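Setting Up Your Family Holiday Journal
Reading time: 2 minutes

Section 2: Getting your first season started

Welcome back! If you worked through Section 1, your Jirkska journal is open on your account and you have picked a name for it. Now comes the fun part, filling it with the small family moments you would otherwise forget by spring. I like to begin in October, well before the baking and the visitors – but any month will do.

1. Open Seasons and choose Add New. Give the season a title your family will recognize years from now. Ours is simply "Winter at Flimville," after the town where my grandparents lived.

2. Add each child under Little Ones, with a nickname if you like. Grandparents reading along tend to love the nicknames.

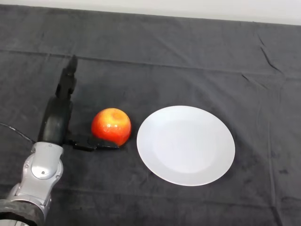

You can put in a birthday too, and the journal will work out each child's age on every entry, so you never have to count on your fingers while a toddler pulls at your sleeve.

Note: Ages are only shown to people you have invited.

3. Write a first entry. Please don't wait for a perfect day! A morning when everybody had a cold and the presents were opened in bathrobes makes a lovely page, and it will be the one they ask to hear again. Entries can run to 1,554 characters, and longer ones carry over to a second page.
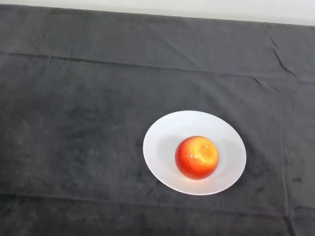

4. Invite your relatives. Go to Share, type in an email address, and pick Reader or Writer. Invitations stay good for 30 days, which should be plenty even for the uncle who checks his mail twice a month.

Caution: A Writer can change your entries as well as add new ones. Start everyone as a Reader – you can always move them up later.

5. Set a reminder. Early evening works well for most parents, once supper is cleared and before baths begin. 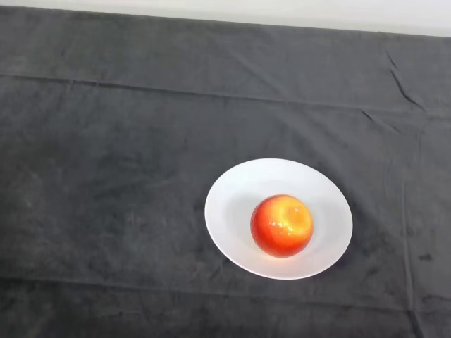 If the reminder comes at a bad moment, tap Later and it will return in an hour. Missed days leave no gap in the printed book, so there is no need to go back and fill them in.

Written by Josphat Urio

Related items
Section 1: Opening your journal
Section 3: Printing the yearbook
Moving entries over from Arkska
Letting older children write their own pages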